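Subject: Re: [home-automation-talk] Chore robots: are we there yet?

Late in July somebody on this list wrote:

> I keep seeing clips of arms folding towels and stacking plates, and then
> I look at my own kitchen and can't match the two up at all. My sister
> asked if she should hold off on a new dishwasher and wait for a robot.
> I told her to buy the dishwasher. Was I wrong? Has anyone here spent
> real time with one of these things on plain old housework?

You were right, tell her to buy the dishwasher! And then let me ramble a bit, as I've put a lot of evenings into this at the shared workshop in Salinas and I have opinions.

We've been running a kitchen chore project there that we call Tivau (don't ask, it was late and we needed a folder name). Two arms on a table, a short list of jobs, and a log sheet for every try. Spoons into a drawer, sponge into a dish, lid onto a pot, that sort of thing. I figured the lid would be the easy one. It's round, it has a knob, the pot doesn't move — how hard can it be?

Well. We're at 131 logged tries on the lid alone, and of the last 50, eight ended with the lid seated flat on the pot. The rest were mostly near misses. It lands with one side riding up on the rim, or the knob turns in the fingers on the way over and the lid arrives at a silly angle. You or I would give it a nudge without thinking. The arm lets go and considers the job done.
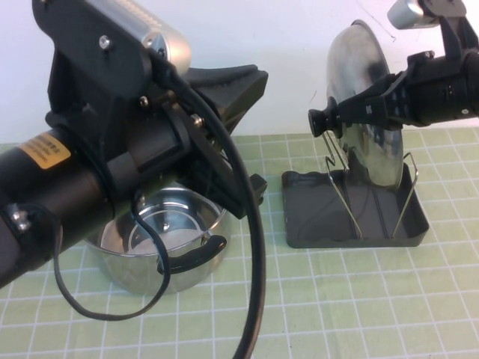 Pot on the left, lid on its stand with the right arm's gripper on the knob.

The stand causes more grief than the pot does. The lid is up on its edge in there, so the arm has to take hold of the knob from the side, lift clear of the wires, and then turn the whole thing flat before it goes anywhere near the pot. People do that turn with a lazy flip of the wrist. For the arm it's a long reach with a lot of joints moving at once, and any slip at the knob shows up at the end. Then there's the shine. Polished steel on a green mat picks up bits of everything near it, and I'm pretty sure that's behind some of our stranger misses, though I can't prove it yet.

Somebody will ask about the Tendum software, so — yes, we tried it, and yes, it's better than what we had. It got us from hopeless to eight in 50, and I was thrilled! But swap in a lid with a different knob and you're back to square one, more or less. I'd love to hear from whoever was using it with the Hallier grippers last winter, especially if you got it to notice when a lid is sitting crooked. That one thing would fix half my log sheet.

As for shop-floor work, I'm a lot more hopeful there. Same part, same spot, same light all day long, and you can build a fixture to hold everything just so. A kitchen is the opposite of that. My own lids live in a heap in a drawer and two of them don't fit any pot I own.

So my guess for your sister is that she'll wear out the dishwasher first, and maybe the one after it. I'm happy to send the log sheet to anyone who wants it, just write me off list. Fair warning, the notes column gets a bit cranky after 10 p.m.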